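The balls came back out of the cupboard in February, which is later than I had planned. They had been in a drawstring bag since the move, along with a cracked bat, a net clamp with no net and a quantity of grit. I wanted to know which of them were still worth keeping, and I wanted a way of storing them that didn't involve the bag.

My requirements were modest. The container should be open at the top. It should be wide enough that I can see every ball without moving another one, shallow enough to reach into without looking, and light enough to carry in one hand. A bag fails on the first three. A bucket fails on visibility, as the top layer hides everything under it. I tried a shoebox for a few weeks; the cardboard softened at the corners and the lid was always somewhere else.

I settled on a plain plastic tray in a drab olive colour. I would have taken any colour other than white. White balls in a white container are surprisingly hard to judge, and the shadow under each one disappears. Against olive you get a clean outline, and a ball with a flat spot shows itself when you look along the floor of the tray.
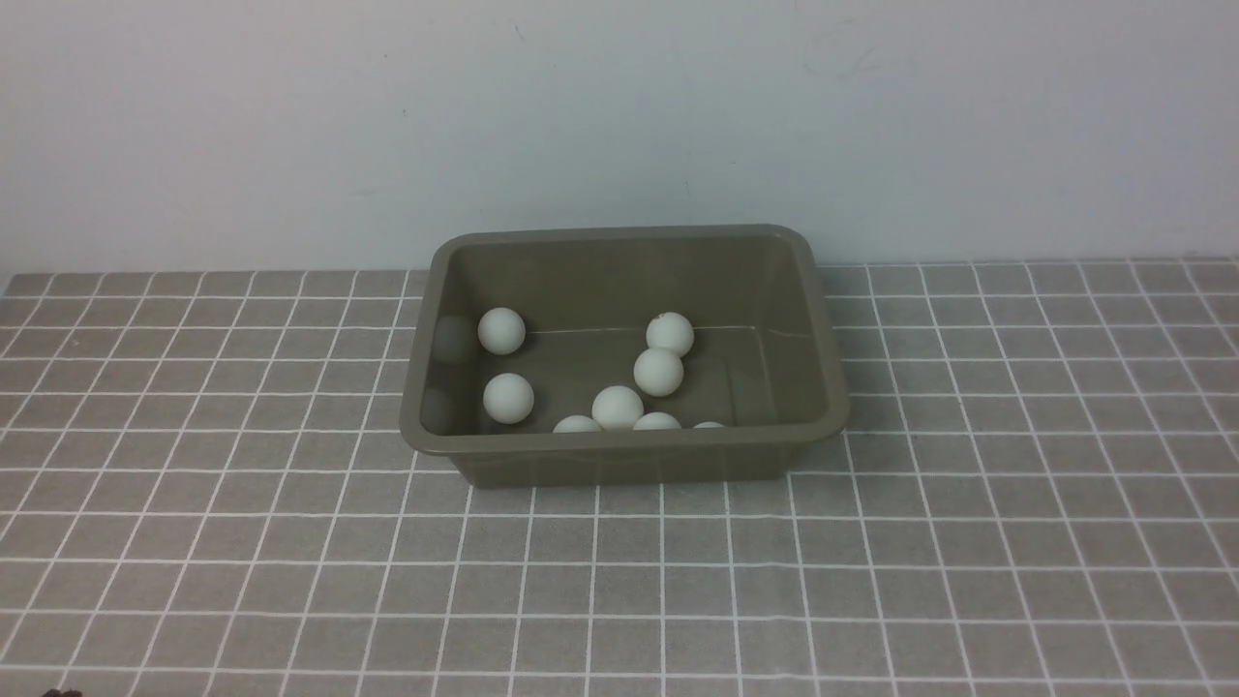 The sloping sides matter more than I expected. In a container with vertical walls, a ball thrown from half a metre hits the far side and comes back at you. With walls that lean outwards it tends to ride up and may leave altogether. I consider this acceptable, because I am not throwing balls into it from half a metre except when bored. What the slope does give you is room for the fingers. You can get your hand between wall and ball without pinching it against the plastic, and you can scoop one up the side if you are in a hurry.

The rim is thick and turned over, so there is no sharp edge on the knuckles. It is also stiff enough that the tray keeps its shape when lifted by one end. I have tested this a fair number of times.

**Sorting**

I used three checks, in this order.

1. Squeeze. Thumb and finger on the seam, then at right angles to it. The ball should give the same amount both ways. If one side clicks, there is a hairline crack and it goes in the bin.
2. Spin. Set the ball on a flat surface and twist it like a top. A round ball settles into a steady spin. A bad one wobbles and walks off.
3. Drop. Release from 30 cm on to the table, then listen. Cracked balls sound dull. I don't measure the rebound, because the differences I care about are audible.

Sumeya Mersha, who I used to play against at the Chala club, does only the second check and considers the others superstition. She has a better record than I do and I have no counter-argument. I still do all three.

Spinning needs a level surface, and mine was not level when I started. A ball released in the middle would wander towards the near edge and keep going. I put 2 mm of card under the front legs and that cured it. If you are doing this on a kitchen table, check first, or you will throw away good balls for the faults of the furniture.

A grid on the surface helps as well. Mine is grey with thin white lines, and it makes drift very easy to see. You put the ball on a crossing, spin it, and note how far from the crossing it ends up. I reject anything that travels more than 50 mm before it slows. That number has no authority behind it, but it separated the balls I already disliked from the ones I didn't.

**Washing**

Grit is the main enemy. It dulls the surface, and then the ball skids where it ought to grip. I used lukewarm water, one drop of washing-up liquid and an old flannel, then left them on a towel overnight. Do not use hot water, and do not use anything with a solvent in it. I had a bottle of Clorolitz under the sink and tried it on a ball I had already condemned. It took the printing off and left the surface tacky, so that was informative.

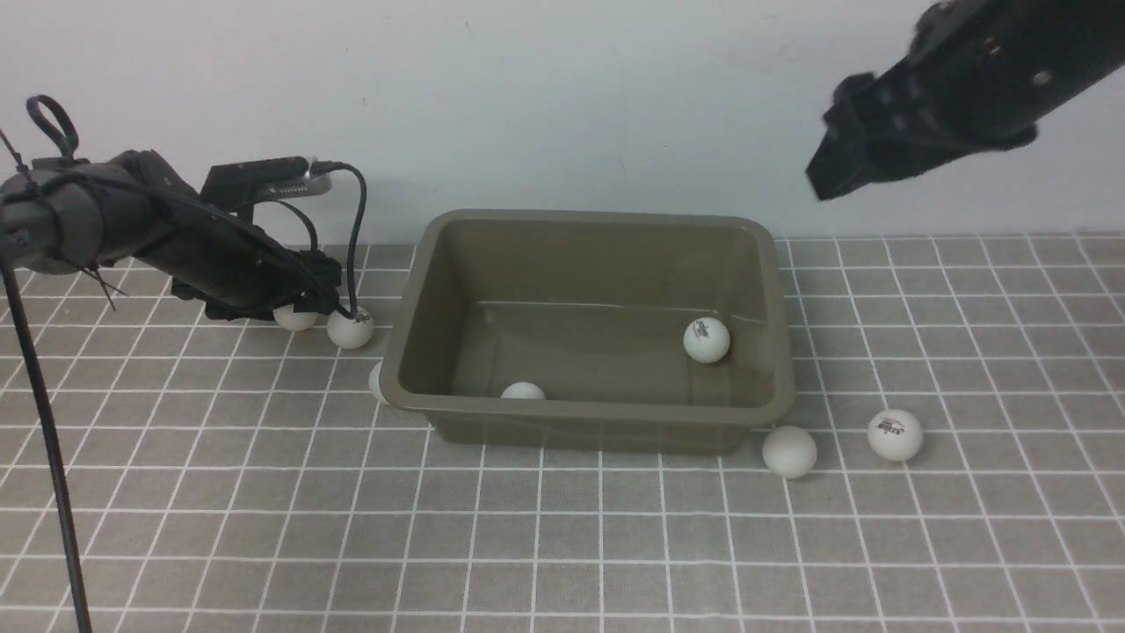

Picking up is the part of any practice session that takes longest, and I have been trying to reduce it. The obvious method is to walk round, gather a handful and drop them in. The tray makes a second method possible, where you put it down in the middle of the spread and work outwards in a circle. With two in the tray and five lying on the grid around it, that means short reaches with no walking at all. On a floor it means a lot of bending, so I prefer to do it at table height.

I have also used a Justgate collecting tube, the sort you press down over each ball. It works well on a hard floor and badly on carpet, and emptying it is a nuisance. Umalon sell a net on a pole which I have not tried.

The orientation of printed balls is a small matter, but I have an opinion on it. I like to start the spin check with the logo uppermost, as it gives me a fixed mark to watch. A clean logo draws a tight ring when the ball turns. A wobbling one smears. On plain balls I add a pencil dot, and it comes off with the flannel afterwards.

The rejects have gone to a neighbour's cat. The bag has gone in the bin, grit included. The net clamp is on the shelf until I find a net that fits it, and the tray is going on the lower shelf next to it, where I can slide it out with one hand.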